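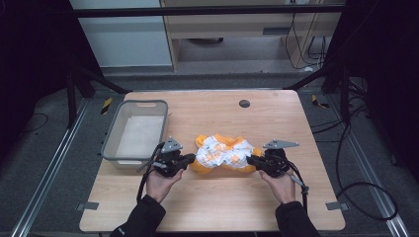 Workshop Notes: The Gripper Pair at Kevau

Print this page | E-mail this page

Monday, August 19, 2024

The hand-held gripper build has had the back table at the Kevau shared workshop most evenings this summer, and several members have asked what it is for. The short version is that you hold one gripper in each hand, do an ordinary job with them, and record what the jaws did. The recordings are meant to go to the arm that the Zuteren group is putting together in the next bay. Cloth is the job for now.

The work started in January with a single gripper. The first body was printed in one piece and cracked at the wrist after a week. The second was split into a body and a separate jaw assembly, so a broken jaw can be swapped without pulling the cable. We went to a pair in the spring. One gripper is fine for picking up a block, but folding or straightening fabric needs a hand at each side.

Each gripper has a triangular metal plate on top with more holes in it than we need. We kept the extra holes on purpose. The mounting position has moved several times and drilling a new plate each time was a waste of an evening. If you are building your own, drill the plate before you settle on a position.

The jaws took longer than the rest of the build. Bare jaw faces slid off anything soft, and a hard squeeze only pushed the cloth out the front. Padding fixed most of that. The pads wear at the edges and the corners start to lift, so plan on replacing them and don't use a glue you can't get off. We tried a very strong one first and lost two fingers to the scraper.

Quilted pieces are easier than thin ones. There is enough thickness for the pad to press into, and a bound edge gives the jaw something to catch on. A plain cotton napkin is still the hardest thing on our list. Straps are a problem of their own, because they pull the rest of the piece around when you lift them.

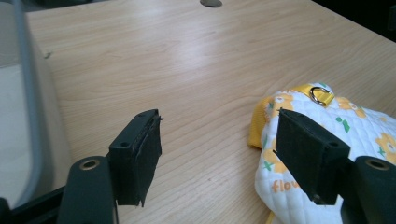 Jaw opening was the other thing we had to settle. The first pair opened too wide and you spent half of every move closing them. The current ones stop at 70 mm, set with a screw, and that suits most of the small garments and towels we work with. Anyone who wants to try a wider set can ask for the files, which are on the shop computer in the folder named Nokent. Nokent is also what we have been calling the build, for want of anything better.

We have 423 recordings saved so far. The goal is 3,000 before the arm gets a first try at the same jobs. At the rate we have been going that is a long way off, and we would be glad of more hands. A session is 50 minutes. You do not need to know any programming, but you should be comfortable standing with both arms out in front of you. Take breaks. The grippers are not heavy at the start of a session and feel heavier by the end of it.

Two shop matters. Please step over the cables when you cross behind the table – do not move them. And the M3 screws in the marked drawer belong to this build. General stock is in the drawer below.

We also want more cloth items. Old baby clothes, pet clothes, dish towels and pillowcases are all useful, washed please. Leave them at the front desk with a note saying Margaritis, the name on our shelf.

The next job after cloth will probably be cable coiling, if the jaws can be made narrow enough at the tip.

This site uses cookies. By continuing to browse you agree to our use of cookies. Accept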